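Trollwood Hand Gripper: Frequently Asked Questions

What is the Trollwood?
A hand-held gripper you build yourself. It has two fingers, and each one ends in a soft rubber pad. The plans came out of the Jitdale shared workshop and are free to download.

Do I need a workshop?
No. A kitchen table, a small printer and a set of hex keys will do. The only job that's easier at Jitdale is reaming the pivot holes, and a hand reamer works if you go slowly.

How much does it cost?
Parts came to about $200 on the last build. The pads are the most expensive item if you buy them instead of casting your own.

How many pins does each finger use?
Each finger has 4. Put one drop of light oil on each and wipe off the rest.

My fingers don't close evenly. What's wrong?
Usually a tight pin. Take that finger off, move the links by hand and find the one that drags. Check the Jomley linkage drawing before you sand anything.

Can it hold dishes?
Yes, with the rubber pads fitted. Bare fingers slip on glazed ceramic.

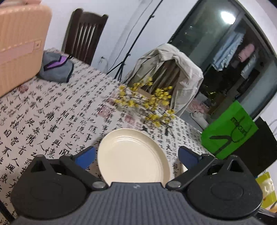 Start with a plate you don't mind losing, and work over a table with a cloth on it. Squeeze until the pads start to flex, then stop. More force tends to twist a plate out of the grip.

How long do the pads last?
The test set was replaced after 1,000 grips. Change yours when the surface turns shiny.

Is there a motorized version?
The Štefanec branch adds a servo. It's still being tested, and the mount needs 22 mm of clearance behind the body.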